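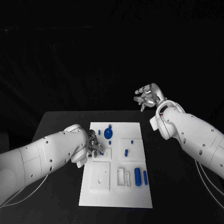
Assembly board check, Molerside workshop, July round. Checked by Paraskevi Tsolakis with Finn Kleinschmidt. Comments are for whoever sets up the table next. The white board goes lengthwise on the dark table, with the blue disc towards the far end and its small knob projecting from the top edge. Go over the fixtures first, then the blue parts, then the table and backdrop.

Board
Sits flat, no rocking: OK
Corners free of chips: OK. One old scuff, sanded down.
Surface wiped: OK. Use a damp cloth only. The spray left a film last time.

Fixtures
Raised plates tight to the board: ATTENTION. One plate turned slightly under thumb pressure. Retightened, look at it again at the next round.
Screw heads below the surface: OK
Sharp edges: OK

Blue parts
Disc free of cracks: OK
Pegs straight and not worn at the base: ATTENTION. One is a loose fit. Spare requested from Bernardo Bastos.
Spare parts box closed and labelled: NOT DONE. The label has come off again.

Table and backdrop
Table legs locked: OK
Black cloth clear of the lamps: OK. Keep it well back, it creases and creeps forward.
Cables off the walkway: OK at 3 pm, after one was moved and taped.
Floor dry and swept: OK

Lighting
Both lamps working: OK. 2 bulbs left in the cupboard.

Still open
Peg replacement (Bastos)
New label for the spare parts box (Kleinschmidt)
Second look at the retightened plate (Tsolakis)

Signed sheet is in the Molerside folder by the door.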